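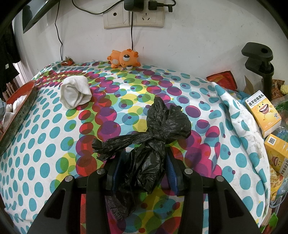 I've been arguing with my friend Arvid Ekström since September over what a homemade gripper ought to practice on, and I'm going to make my case in public because he has a louder voice than I do. Arvid wants blocks. Nice square blocks, painted one color, sitting on a gray mat in the shared workshop in Stedton. I want junk on a bed. Give me a crumpled black plastic bag with a knot twisted into it, held over a sheet covered in polka dots in every color going, with a rolled towel and a googly-eyed orange rubber creature lying close by, and I'll learn more about my fingers in one evening than a month of blocks would teach me.

A block is the same thing every time you pick it up. A bag has a fat end and a saggy end and a hard little knot, and it's a different shape each time you let go of it. Shiny plastic is rough on the vision side too (all those tiny highlights!), and I'd rather find that out now, while the whole project is still a hand tool with me on the other end of it.

And yes, it's a hand tool. Some people at the workshop get a bit sniffy about that. If there's no motor it isn't a robot, they say, come back when it moves by itself. I think that's backwards for a home build. I spent $589 on my first try, a desktop arm I named Sundari, and she could wave beautifully. She could not pick up a sock. I'd put all my money into the joints and left the fingers for last, like most beginners do, and I was on my seventh set of fingertips before I admitted the trouble was at that end.

The new one is called Ismail. Two black plastic fingers with triangles cut out of them, blue pads on the inside, pivot bolts you can get at with an ordinary wrench. When something bugs me I change it that same night. It took me three tries to get pads I liked, and none of them cost me more than a sandwich — try saying that about a gearbox.

Arvid's comeback is that you can't measure anything on a bed. The surface bulges, the sheet slides, no two tries are alike. He's right, and if I were writing a paper I'd probably be over at his gray mat with a ruler. But I'm not writing a paper! I want a thing that can tidy up after me someday, and my house has never once been flat or gray. I've seen his machine, Sirnar, stack blocks all afternoon and then go to pieces over a bread wrapper.

So if you're starting a build this summer, go make the fingers first and try them on whatever's lying on your bed. Buy the motors later. Arvid can write his own essay, and I've told him I'll read it as long as he brings back my good calipers.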